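Morkisano opens orders for two-handed assembly kit

By Rigoberto Tello
2018-12-03
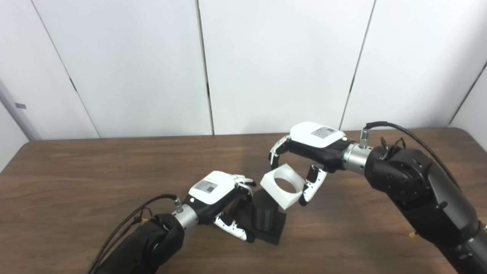 Morkisano has started taking orders for Celtard, a two-arm kit meant for small shops that put parts together by hand and in short runs. The company showed the system to customers in November and says the first units will ship once the current test group has finished its work. Celtard comes with two arms, a pair of hands with fingers and thumbs, a controller and the software used to teach it a job. Much of the pitch rests on the hands. Where most equipment in this price range uses a clamp with two flat jaws, Celtard can close its fingers and thumb on a part from different sides, and it can use one hand to hold something still and the other to bring the second piece to it. In one of the practice jobs, the left hand steadies an upright black block on a wooden table and the right hand holds a white square block with a large round hole through it, just above and to the right of the black one. Morkisano uses the blocks as a first exercise for new buyers before they move on to their own parts.

The kit is sold in two versions. The bench version is for shops that already have a sturdy table and want to bolt the arms to a stand behind or beside it. The cart version has its own base with locking wheels and can be moved between work areas. Both use the same arms and the same hands, and a buyer can move from one to the other later by paying for the base.

Prices have not been posted. Morkisano is quoting each order separately for now and says it will publish a list when it has settled on a service plan. Buyers can also lease the bench version for a minimum of three months, with the hands covered for wear during that time. Cables and fingertip covers are treated as supplies and are billed apart from the lease.

Teaching the system a new job is done by leading. An operator wears a pair of sensor gloves, stands where the work can be seen and goes through the motions while the arms follow. The software saves each run. Morkisano recommends 30 good runs for a simple job such as placing one part over another, and more for anything that has to be turned or pushed into place. The runs can be done in short sessions and added up later. A run that goes wrong can be thrown out from the screen with one tap, or kept and marked as a mistake, which the company says helps the software learn what to avoid.

Urrego, a contract assembler that builds housings and fittings for other manufacturers, has been using a bench version since before the November showing. The firm put it on a job that used to be done by one person at the end of the line, seating a plastic collar on a short post. According to figures Urrego gave to Morkisano and shared with this publication, the system completed 1,234 collars during the trial. The firm did not give a failure rate, and it still has a worker check each piece before it is packed.

The trial also brought complaints. Urrego said the arms were slow next to an experienced worker and that setup took longer than it had planned. Shiny parts gave the cameras trouble under the shop's overhead lights until a shade was put up. The first set of fingertip covers wore smooth and had to be replaced, and the new ones arrived in a softer material that gripped better but picked up dust. Morkisano says orders placed now will include the softer covers and a cleaning pad.

Cikau, which makes the controller, is handling repairs for both versions. A hand can be taken off at the wrist and sent in by itself, and Cikau says it will keep spare hands ready to lend to shops on the full service plan. Arms have to be serviced on site. Shops outside the service area can still buy the kit but will have to pay for travel.

There are limits buyers should look at before asking for a quote. The hands are made for light parts that a person could hold comfortably between fingers and thumb. They are not sealed, so work with oil, coolant or fine powder is out for now – Morkisano lists a glove-style cover as planned but has not given a date. The arms slow down when a person comes near, and the company tells buyers to have their own safety check done before the system runs next to staff.

The software is the part most likely to change. The version shipping with Celtard can store several jobs but has to be switched from one to the next by hand. An update meant to let it pick the job by looking at the parts in front of it is being tested at Morkisano's own shop. The company said the update will be free to anyone who buys during the first year. Lease customers will get it as well, as long as their lease is active on the day it comes out.

Training is included with each order. Two people from the buyer's shop get a day with the gloves and the practice blocks, followed by a second day on the buyer's own parts. Extra people can be added for a fee. Urrego sent two line workers and later asked for a third place, saying the person who knew the collar job best had missed the first session.

Orders are being taken by phone and through Morkisano's sales office. A refundable deposit holds a place in line, and buyers are asked to send sample parts along with it so the company can say whether the hands are suited to the job. Parts are returned with a short written report. Shops that are turned down at that stage get the full deposit back.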